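Hors contrat

À Midimville, le mercato se terminait à dix-huit heures. Filipa Macedo le savait depuis le début de l'été, mais elle n'avait commencé à regarder l'heure qu'après le déjeuner.

Elle avait trente et un ans et jouait arrière gauche. Son contrat avec le Stunero s'était achevé en juin. Le club lui avait proposé de prolonger de 2 saisons, au même salaire, et elle avait demandé le week-end pour réfléchir. Quand elle avait rappelé, le directeur sportif lui avait dit que la proposition n'était plus sur la table. Il avait employé un ton aimable. Il lui avait aussi demandé de rendre la clé du vestiaire.

Depuis, elle s'entraînait seule. Elle courait le matin le long du canal, puis elle allait frapper des ballons contre le mur du gymnase municipal. En août, un club de deuxième division l'avait appelée deux fois. La première, on lui avait parlé du projet de jeu. La seconde, on lui avait parlé de son genou.

Son agent s'appelait Greenberg. Il avait un bureau au-dessus d'une pharmacie et s'occupait surtout de handballeurs. Il l'avait convoquée en début d'après-midi, au cas où il faudrait signer vite. Elle était venue avec son sac de sport, un stylo et de quoi grignoter.
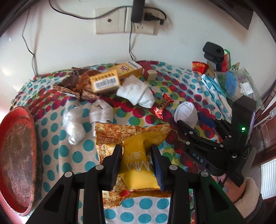

Le paquet jaune, posé sur le grand sachet.

– Porovano est toujours intéressé, dit Greenberg. Ils attendent qu'une joueuse parte.

– Laquelle ?

– Une gauchère. Elle doit aller en Espagne. Si elle part, tu prends sa place. Si elle reste, ils n'ont plus de budget.

Filipa demanda combien. Il retourna une feuille et la poussa vers elle. Le montant était de 3 605 euros brut par mois, avec un logement partagé et une prime pouvant aller jusqu'à 9 % en cas de montée. Au Stunero, elle gagnait davantage. Elle relut la ligne du logement.

– Partagé avec qui ?

– La gardienne remplaçante. Il paraît qu'elle est calme.

À seize heures, le téléphone sonna. C'était un handballeur qui voulait savoir si sa voiture de fonction était assurée à l'étranger. Greenberg lui répondit longuement. Filipa descendit acheter une bouteille d'eau et remonta par l'escalier en comptant sur son genou, qui ne protesta pas.

Elle pensa à son premier contrat. Elle l'avait signé dans la cuisine de sa mère, sur une toile cirée, avec un dirigeant qui n'avait pas voulu enlever son manteau. Elle touchait alors de quoi payer l'essence. Sa mère avait rangé l'exemplaire dans le tiroir des garanties, entre le four et la machine à laver, et il devait y être encore.

À dix-sept heures vingt, Porovano rappela. La gauchère avait passé sa visite médicale en Espagne, mais le médecin n'avait pas rendu son avis. Greenberg mit le haut-parleur. Une voix d'homme expliqua que le document était prêt, qu'il suffisait d'attendre. Derrière lui, on entendait une imprimante.

– Et si l'avis arrive à dix-huit heures cinq ? demanda Filipa.

– Alors on se reparlera en janvier, dit la voix.

Ils attendirent. Greenberg tria des factures. Elle refit ses lacets, qui n'en avaient pas besoin, et regarda les gens entrer dans la pharmacie et en sortir.

Le contrat arriva à dix-sept heures quarante-huit – quatre pages, avec une faute à son nom. On avait écrit Masedo. Greenberg téléphona pour faire corriger et tomba sur le répondeur. Il rappela aussitôt. La deuxième version arriva sept minutes plus tard. Filipa signa au bas de chaque page, puis il numérisa le tout et appuya sur « envoyer ».

L'accusé de réception portait la mention 17 h 58. Il l'imprima et le lui donna.

Elle plia la feuille, la mit dans son sac et demanda à quelle heure était le premier train du matin pour Porovano. Greenberg n'en savait rien. Il chercha les horaires sur son téléphone pendant qu'elle enfilait sa veste.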